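4.2 Reuse of interior finishes during partial renovation

The second group of projects covers office interiors where the tenant stayed in the building while work went on. Five of the eight buildings in our sample fall into this group. The other three were emptied before work began and are treated in Section 4.3.

Project records came from two contractors, Sterkedine and Gebreyes. Both keep daily logs, but they record removed material differently. Sterkedine logs it by room and Gebreyes by trade. To compare them, we went through the logs line by line and assigned each entry to a room and a material class. This gave 322 entries for the occupied buildings. Entries were coded by Vasić and then checked by Bogale. Where the two coders disagreed, the site superintendent was asked to settle the matter. Entries that still could not be placed were coded as "other" and left out of the comparison.

Doors and door hardware were the items most often kept. Superintendents at both firms gave the same explanation in interviews: doors can be taken off and stored in one room for the length of the job, and the owner can inspect them there before agreeing to reuse. Ceiling tile was rarely kept, even where the drawings called for it. At the Mernside office the drawings asked for the existing tile to go back up in the corridor, but the change to the sprinkler layout meant new grid, and the old tile did not fit the new spacing.

Wood surfaces fell between these two cases. Built-in shelving, counters and wall panels were kept when the new floor plan left the wall behind them in place. When the wall moved, they were nearly always replaced. The condition of the wood itself came up less often than we expected. In the interviews, owners talked mostly about whether old and new pieces would match in color and grain once they stood side by side (Figure 3). At Zuren the owner turned down two sample boards on these grounds and chose to replace the full run of panels, which added to both the cost and the schedule.
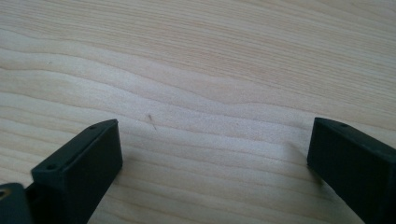 Figure 3. Wavy grain in a pale wood surface.

4.3 Buildings emptied before work began

In the three vacant buildings, decisions on reuse were made earlier and by fewer people. The architect walked each floor with the owner before bidding, and the items to be kept were marked on the demolition drawings. Changes after that point were handled as ordinary change orders. Storage was not a concern at any of these sites, and the crews could leave salvaged pieces on the floor where they had been removed.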